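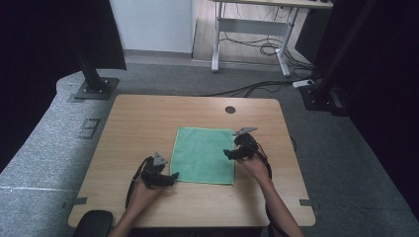 Pressemitteilung

Offene Werkstatt Grastano legt Bauunterlagen für handgeführtes Greiferpaar offen

Projekt Kindico: Konstruktionsdaten, Stückliste und Montageanleitung ab Juli frei verfügbar

Die offene Werkstatt Grastano veröffentlicht im Juli die vollständigen Unterlagen zu Kindico, einem Paar handgeführter Greifer für die Aufzeichnung von Manipulationsaufgaben. Das Paket umfasst die CAD-Daten aller gedruckten Teile, die Stückliste, den Verdrahtungsplan, die Firmware sowie eine Montageanleitung in deutscher Sprache. Der Nachbau ist mit einem handelsüblichen 3D-Drucker und einer Lötstation möglich. Fräs- oder Drehteile werden nicht benötigt.

Kindico wurde in der Gemeinschaftswerkstatt entwickelt und gebaut. Die Projektleitung liegt bei Mercedes Bermúdez. Die Greifer werden mit beiden Händen geführt und erfassen Öffnungsweite und Lage der Backen während einer Tätigkeit. Aus den Aufzeichnungen lassen sich Bewegungsabläufe ableiten, die anschließend auf einen zweiarmigen Roboter übertragen werden. Als Referenzaufgabe dient das Falten eines Tuchs auf einer ebenen Tischfläche.

Aufbau der Greifer

Beide Greifer sind schwarz ausgeführt und besitzen gelenkig gelagerte Backen. Auf der Oberseite sitzt jeweils eine graue, dreieckige Markerplatte, über die die Lage des Greifers im Raum bestimmt wird. Linker und rechter Greifer sind mechanisch identisch, die Zuordnung erfolgt in der Software. Jeder Greifer besteht aus 46 Einzelteilen einschließlich der Schrauben. Die Öffnungsweite wird über einen magnetischen Drehgeber am Antriebsgelenk gemessen.

Strom und Daten laufen über ein gemeinsames Kabel je Greifer. Eine akkubetriebene Ausführung wurde in einer früheren Entwicklungsstufe erprobt und verworfen. Ausschlaggebend waren das höhere Gewicht und der Zeitversatz zwischen den beiden Funkstrecken, der beim beidhändigen Greifen zu unbrauchbaren Datensätzen führte. Mit der kabelgebundenen Lösung werden beide Greifer über denselben Takt synchronisiert.

Die Backen sind als Wechselteile ausgelegt. Im Unterlagenpaket sind zwei Geometrien enthalten: eine flache Ausführung für Textilien und eine profilierte für starre Gegenstände. Der Wechsel erfordert das Lösen einer Schraube je Backe. Nach jedem Wechsel ist der Nullpunkt neu einzulernen.

Arbeitsplatz

Für die Aufnahme genügt ein stabiler Tisch mit heller, matter Oberfläche. Die Anleitung empfiehlt, die Kabel seitlich am Körper vorbei und über die Tischkante zu führen, damit sie nicht über das Werkstück schleifen. Stark spiegelnde Flächen im Hintergrund sind abzudecken. Die Position des Tisches sollte markiert und vor jeder Aufnahmereihe geprüft werden.

„Der mechanische Teil war nach kurzer Zeit benutzbar. Aufwendig war die Wiederholgenauigkeit nach dem Zerlegen und erneuten Zusammenbau“, erklärt Mercedes Bermúdez. „Die Markerplatte sitzt deshalb in einer formschlüssigen Aufnahme. Geklebte Muster haben wir nach der fünften Revision nicht weiter verfolgt.“

Erprobung

In der Werkstatt wurden mit dem Greiferpaar bisher 1812 Aufnahmen erstellt. Beteiligt waren 7 Personen mit unterschiedlicher Handgröße. Der Griff wurde auf Grundlage ihrer Rückmeldungen verkürzt, der Auslöseweg angepasst. Die Datensätze werden nicht zusammen mit den Bauunterlagen veröffentlicht. Über eine gesonderte Freigabe wird nach Abschluss der Prüfung entschieden.

Bekannte Einschränkungen

Bei Verdeckung der Markerplatte fällt die Lagebestimmung aus. Die Software kennzeichnet die betroffenen Abschnitte, ergänzt sie jedoch nicht. Eine Kraftmessung an den Backen ist in der aktuellen Revision nicht vorgesehen. Gedruckte Gelenkteile aus PLA zeigen nach längerem Gebrauch Spiel, empfohlen wird PETG.

Bezug und Werkstatttermine

Die Unterlagen werden über die Projektseite der Werkstatt bereitgestellt. Die Auswertesoftware Bruveo ist im Paket enthalten und läuft unter Linux. Ein Bausatz ist nicht geplant. Platinen können über die Sammelbestellung der Werkstatt bezogen werden, die von der Elektronikgruppe Vachon abgewickelt wird.

Im Juli bietet Grastano begleitete Bautermine an, Beginn jeweils 17 Uhr. Pro Termin stehen 5 Arbeitsplätze zur Verfügung. Gedruckte Teile sind mitzubringen, Lötgeräte und Messmittel sind vorhanden. Eine Anmeldung ist erforderlich.

Pressekontakt
Offene Werkstatt Grastano
Projekt Kindico
Mercedes Bermúdez

Abdruck honorarfrei, Belegexemplar erbeten.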